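26/04/2019

Switching my notes to Olent, and whether it was worth the bother

I have a drawer of abandoned note-taking apps. It isn't a real drawer, it's a folder on the old laptop called "previous", and every year or so something else gets dragged into it. So when Olent started turning up in every newsletter I read, usually with the word "effortless" within two lines of the name, I decided to ignore it. I managed that until February.

What broke me was Quintero. I had been using Quintero for my notes for long enough that I no longer thought about it, and then an update moved the search box into a side panel and put a row of suggested templates where the search box used to be. I don't want a template. I want to type "boiler" and find out when I last had the boiler seen to. There was a setting to bring the old layout back, and the next update took that setting away.

So I exported everything, grumbled, and installed Olent.

A word on what I keep, because reviews of these things are always written by people who either have twelve notes or are writing a doctorate. I had 800 notes in Quintero. Most are short. Shopping lists I never deleted, commands I can't remember, half-written posts for this blog, serial numbers, what the plumber said. A few are long and matter to me. Hardly any have pictures in them. If your notes are full of scanned receipts or drawings, you'll want to read somebody else.

The import

Olent claims to read Quintero exports directly. It does, up to a point. It took my file, thought about it, and announced that the import was complete. It then showed me 435 notes.

No error. No list of what had been left out. A green tick.

I spent most of an evening working out what had happened, and the answer is that Olent skips any note without a title. Quintero never insisted on titles. It just used the first line of the note and got on with it. Olent looks for a title field, finds nothing in it, and throws the note away without a murmur. This may be explained in the documentation by now. It wasn't when I looked, and I looked properly.

The fix was a short script that went through the export and copied each first line into the title field. It's 17 lines long and I'm not going to post it, as it's ugly and it makes assumptions about my file that will certainly be wrong about yours. If you can write a loop in any language at all you can do this. If you can't, then you'd have lost nearly half your notes and been shown a green tick, and I find that hard to forgive in something sold on how easy it is.

The second import brought in the lot. I checked by sorting both lists by date and going down them side by side, a job I don't recommend to anyone.

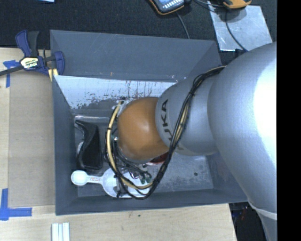
Does Olent keep your notes in a format that other programs can read?

Only once you export them. While you're using it, everything sits in a single database file of its own design, and you get plain text out by choosing Export from the File menu and waiting.

I mind this more than I expected to. With plain files in a folder I can back them up with whatever I like, search them from the terminal, and open one in any editor when the app is having a bad day. With a database I have to trust that the export button will still be there when I want to leave. Having just watched a different company take away a setting I relied on, I'm not in a trusting mood. I now have a reminder to run the export by hand, and I've ignored it twice.

Speed

The website makes a great deal of speed. There is a chart. The chart has no numbers on one of its sides, so I can tell you that Olent's bar is longer than the others and nothing else.

In use it's quick. Search results come up as I type, and opening a long note doesn't make the machine pause the way Quintero sometimes did. But my laptop has 8 GB of memory and I've got into the habit of keeping an eye on what's eating it, and Olent is not shy. Left open all day it grows. Close it and open it again and it's back to a sensible size, and by teatime it's fat again. I reported this. I had a polite reply saying they couldn't reproduce it, followed by an email asking me to rate the polite reply.

I'd say it's faster than what I had before. I wouldn't say it's so much faster that you'd change for that reason, and I'd be wary of anyone who told you it had transformed their working day. I type some words and later I look for them. There's only so much to transform.

Sync

I tried two ways of getting notes onto the phone. Olent sells its own sync service, paid monthly, and it also supports Wesen, which I already pay for and use for everything else. Naturally I started with Wesen.

It works if you are very patient and only ever edit on one device at a time. If you edit the same note on both before they've caught up with each other, you get two copies, the second with "conflict" stuck on the end of its name. Fair enough, better that than losing something. The trouble is that it also made conflict copies of notes I hadn't touched on either device. I had a conflict copy of a recipe for flapjacks I last opened years ago. The two were identical, down to the spelling mistake.

So I took the free trial of the official service to see if the fault was mine. It was fine. Not a single conflict in the whole trial. You can draw your own conclusions about how much effort goes into the option that doesn't earn them money. I've drawn mine, though I admit I can't prove it, and it's possible that Wesen is just a poor fit for a program that keeps everything in one big file. Either way they shouldn't list it on the front page as supported.

Things I like

I should be fair, since I'm still using it.

The keyboard shortcuts can all be changed, every one, and there's no shortcut that secretly refuses. I set them to match Quintero's and my fingers haven't noticed the move.

The editor leaves my text alone. It doesn't turn my dashes into bullets or my quotes into curly ones. Pasting a command in and copying it back out gives you the same command, and you'd be surprised how many note apps fail at that.

The search understands quotes and minus signs. It also doesn't insist on showing me "related" notes, which in Quintero meant notes that had the word "the" in them.

There are no templates.

Things I don't

Tags are a mess. You can have "Garden" and "garden" as separate tags and there's no way to merge them short of opening every note.

Printing is broken in a small way. The last line of each page comes out twice, once at the bottom and once at the top of the next. I print perhaps three notes a year, but when I do it's because I want to take the thing with me.

The update window appears when you start the program, when you're usually trying to write something down before you forget it. It can be put off until tomorrow. It can't be put off until never.

And the name of the settings page is "My Space". I don't have a space. I have settings.

Why not something else

A couple of readers have written to suggest Gonitz, which is free, open source and stores everything as plain text files. On paper it's exactly what I ought to be using. I did install it. The search only looks at titles unless you build an index, the index has to be rebuilt by hand whenever you change anything, and the rebuild crashed on me both times I ran it. I'd like to go back to it in a year. I've said that about Gonitz before, on this same blog, and the comments are still there if anyone wants to hold it against me.

For now it's Olent on the laptop, no sync, and anything I need on the phone I email to myself. I haven't paid for the full version yet. The trial banner says I have a few weeks left, and I'm going to use all of them, mostly to see whether they do something about the import and that green tick. I've kept the Quintero export on two disks in the meantime.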